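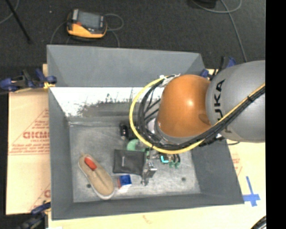

The KUKA reaching into the gray bin, with the shoe, the black pouch and the little block on the bottom.

Cell 2 at Kasten, spring service
Posted 2024-03-25 by Anitha Mudaliar

Several of you asked how we keep our bin cell going, so I have put together a page on it, and I hope you'll forgive me for going on a bit, as I'm rather fond of this old thing!

Cables come first. The black bundle and the yellow cable make a big loop at the wrist, and Krishnamoorthy Nair likes to run the arm slowly through its whole reach while he watches that loop for rubbing. Ties get replaced every 200 hours, worn or not.

Next we wipe the gripper faces with a dry cloth and check all the clamps on the rim by hand. If the bin has crept even a little, the picks start landing off to one side, and you can lose a whole morning blaming the software (we have).

Blue tape goes down on the board at the bin corner, so please leave it alone when you sweep.

Job 1371 stays open until Ilango Lobo has his new cable ties from Femard, which should be early April.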